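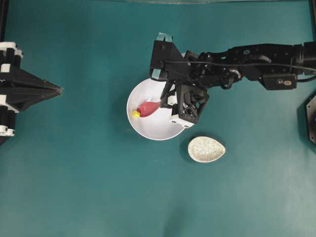 Brerex, July

**The Sowa bench scale** is a flat kitchen scale for people who bake by weight. It has a steel plate, a display on a short cord, and an off switch that stays off. The plate is wide enough for a large bowl, and the display can be moved to one side so the rim doesn't hide the numbers.

Put the bowl down first and press Zero. Add the flour, press Zero again, then add the water. The scale holds its last reading for two minutes before it goes to sleep, and it wakes up on the same reading. Earlier models lost it, and we had a lot of mail about that.

Saimi Aaltonen tested the scale in her bakery through the winter and asked for larger digits. The new display has them. She also asked for a backlight, but it drained the batteries too fast and we left it out. The display is easy to read in daylight or under a kitchen lamp, less so in a dark corner.

Readings are in grams or ounces. The unit button is on the underside – it is recessed, so use a fingertip or the end of a spoon. For yeast and salt in small amounts, a pocket scale is still the better tool.
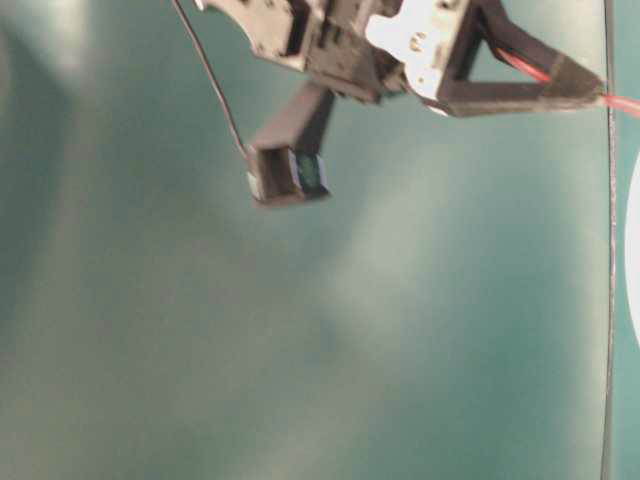

## Setting up

Place the scale on a hard, level surface. Turn the feet until all four touch, then press down on each corner of the plate. If it rocks, adjust again. Folded towels and soft mats under the feet will throw the reading off.

Leave the scale switched on for some 50 seconds before the first weighing of the day. Keep it away from open windows and fans.

## Cleaning and parts

Wipe the plate with a damp cloth. It lifts off for washing by hand, but the base must not go in water. Dried dough comes off with a plastic scraper.

- Replacement plate
- Display cord, 34 inches
- Set of feet
- Battery door

The scale takes two AA batteries, not included. Parts are sold through Fodby, and repairs go to Miroslava Hrubý at the Brerex workshop. Please take the batteries out before you send a scale in, and write on the packing slip what it was doing wrong.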